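Section 2: Fitting Your Goson Soft-Close Seat

Before you start, take a minute to unpack everything onto an old towel. You should have the seat and lid (they come joined, so please don't try to separate them), two hinge posts, two long bolts, two rubber washers and a small bag with the wing nuts in it. If anything is missing, call our help line and ask for Ritu Kaushik or Kusum Solanki, and quote part number 581. They'll get a replacement in the mail to you.

The whole job takes roughly 15 minutes, a little longer if your old bolts are stiff — and old bolts very often are!

1. Reach under the back of the bowl and find the wing nuts holding your old seat. Turn them counterclockwise until they drop off, then lift the old seat straight up. If they won't budge, put a few drops of penetrating oil on the threads and go have a cup of coffee before trying again.

CAUTION: Never strike a stuck bolt with a hammer. China cracks very easily, and a cracked bowl has to be replaced.

2. Clean around the bolt holes with warm soapy water and dry them well. You won't get another chance at this spot for quite a while, so do a nice thorough job of it.

3. Slip a rubber washer onto each hinge post and set the posts over the holes. Drop the long bolts through from the top and start the wing nuts by hand from below. Leave them loose for now.

4. Press the seat down onto the posts until you hear a click on each side. Slide it forward or back until the front edge lines up with the rim, and then tighten the nuts, a few turns on one side and a few on the other. Hand tight is plenty.

Note: If the seat wiggles sideways, the washers have probably bunched up. Lift the seat off, flatten them out and try again.

5. Raise the lid all the way and let go of it gently. It should rest back on its own without creeping forward. If it comes down by itself, the posts are set too far back, so loosen the nuts and move them toward you a touch.
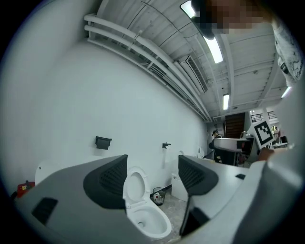 6. Lower the seat and lid with one finger and let the hinges do the rest. Please don't push, even if you're in a hurry — forcing the lid wears out the dampers.

Caring for Your Seat

Wipe with mild dish soap and a soft cloth. Bleach tablets and scouring powders will dull the finish. Check the wing nuts again after the first week or so, and give them a small turn if they need it.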